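Pladow shop, back bench. Picking arm, walk-round check
Checked by: Karim Jaber
Builder: Parisa Sharifi
Result: pass with conditions, see end

1. Emergency stop
Button reachable from the keyboard: YES
Button reachable from the bin side: NO
Comment: Same answer as January. Parisa says whoever is at the bin can shout. I have run the bandsaw in this room and I don't think much of shouting.

2. Base and table
Base bolts tight: YES, put a wrench on all of them
Table rocks under load: SLIGHTLY
Comment: The log says "fixed." Lean on the left corner and tell me that again.

3. Bin
Clamped: YES
Clamps tight by hand: YES
Comment: Spring clamps are fine for holding glue-ups. I'm less sure about a bin that gets bumped by an arm all afternoon. Want to see screws or a stop block. The scuffs on the floor and the worn patches on the sloping panel should be looked at for sharp edges before anyone reaches in bare-handed.

4. Cables and hoses
Strain relief at wrist: COULD NOT CONFIRM
Cables clear of the bin wall: NO
Comment: The yellow and black lines loop around the joint cover, and the heavier bundle drops in wide arcs over the corner of the bin. I asked how much slack is needed at full reach and got "plenty." That isn't a measurement. Mark the cables with tape where they pass the corner, run it, and see if the tape wears.

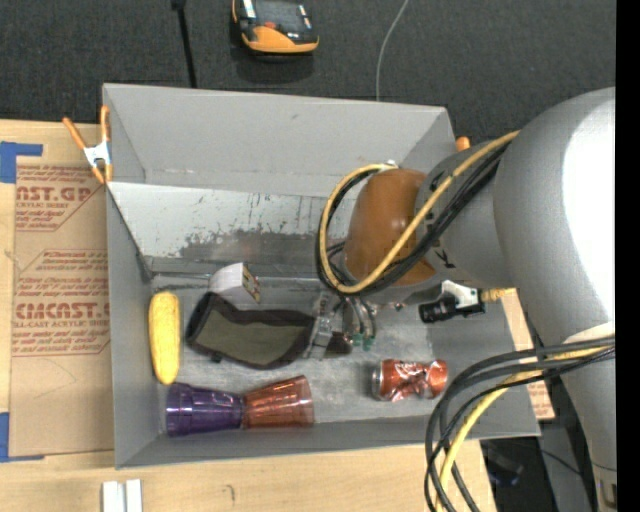
Item 4, cable bundle over the bin corner, lower right. Crushed can close by.

5. Gripper
Fingers secure: YES
Fittings seated: YES, tugged each one
Comment: The Jutgate spare fingers in the drawer are a different length. Bag them and label them or throw them out. Someone will fit one at 10 at night.

6. Test items
Nothing sharp or breakable: NO
Comment: Plastic cups okay. The red can is crushed and I don't like torn aluminum near hoses. Swap it for an uncrushed one, or tape it. I was told the dents make it a better test, and maybe so, but I still want it checked for splits.

7. Area around the bin
Loose items kept out of reach of the arm: NO
Comment: There is a handheld device on the floor covering behind the bin and acrylic sheet, still in its paper, on the table left of the bin. Move both.

8. Software limits
Speed cap set: YES, 254
Log count at time of check: 3,518 cycles, 201 faults
Comment: Units for the cap are not written anywhere. Faults are lumped under one code, so a missed grab and a hard bump look the same. I can't sign off on a number I can't read. Split them.

Conditions
Second stop button on the bin side before the Wednesday open bench.
Items 4 and 7 cleared the same day.
No unattended runs. The Majali timer stays unplugged.

Reply from P.S.: Will do 4 and 7. The second button is on order from Deritz. I disagree on the clamps.

Reply from K.J.: Noted. Still want the stop block.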